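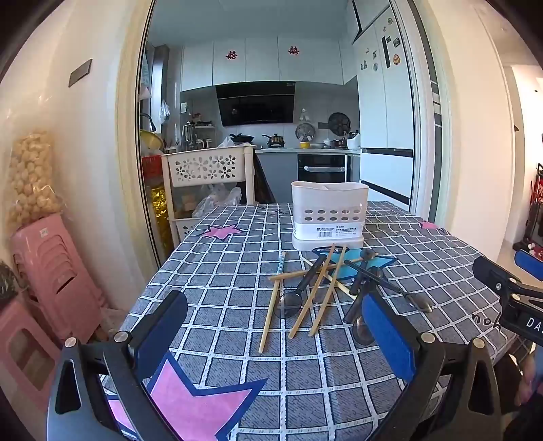

Table setting, star-print cloth

Prekano Road Incident Logs: README

Prekano is a set of road incident records typed up from the public media releases of the Drostov and Serrano police services. It covers stolen vehicle reports, pursuits, collisions and roadside stops. There are 2540 records in the current release.

Contents

incidents.csv holds one row per incident
releases.csv holds one row per media release, with the text as published
links.csv joins the two, as one incident often has several releases
codes.txt lists the values used in the coded columns

Files are UTF-8, comma separated, with a header row. Times are local and use the 24-hour clock. Where a release only says "overnight" or "early morning", the time column is blank and the wording is kept in time_note.

Main columns in incidents.csv

incident_id: our own number, not the police file number
service: DRO or SER
month: month of the incident, where given
type: pursuit, collision, theft, stop, other
start_place and end_place: street or suburb, spelled as in the release
outcome: arrest, vehicle recovered, vehicle not recovered, called off, unknown
injury: none, minor, serious, fatal, not stated
speed_note: any wording about speed, copied without change

How the records were made

Each release was read by two people who filled in the columns separately. Where they disagreed, a third person made the call and the record was marked with a 1 in the checked column. There are 306 of these. Most of the disagreements were over outcome, usually when a release said a driver was "located" without saying whether anyone was charged.

Updates and corrections from the police are added as new releases and linked to the same incident. We don't overwrite the first version. If a later release changes the injury field, the old value moves to injury_first.
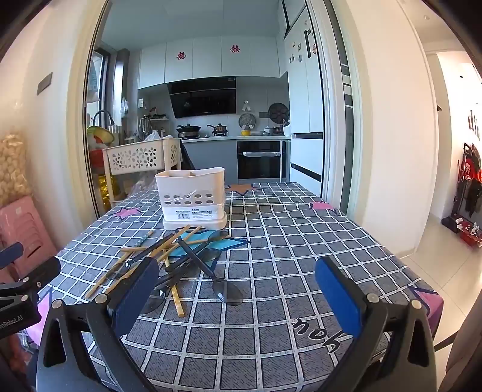
Oren wrote in to say that "called off" and "unknown" were being mixed up in the Serrano rows, and asked that any pursuit with no stated ending be left as unknown, even when the next release treats it as finished. We went back through the Serrano pursuits on that basis and changed the coding. The new rule is in codes.txt.

Known problems

Drostov stopped naming streets in its theft releases partway through the period, so start_place is mostly suburb level after that.
Some 200 early Serrano releases survive only as printed copies. They were retyped by hand and may have spelling errors.
A collision that followed a pursuit is coded as a pursuit. Use the injury column to find them.
Neither service puts out a release for every incident, so counts from this data shouldn't be read as crime rates.

Privacy

Names of drivers, passengers and officers have been removed, along with licence plates and house numbers. Ages are kept in bands. Please don't try to work out who was involved.

Changes in version 2

Added links.csv
Split place into start_place and end_place
Recoded outcome for Serrano pursuits
Fixed the month on a batch of October releases that had been entered under the date of publication

Corrections

Send the incident_id, the column and what you think it should say. A copy of the release helps if you have one. Fixes go into the next version and are listed under changes.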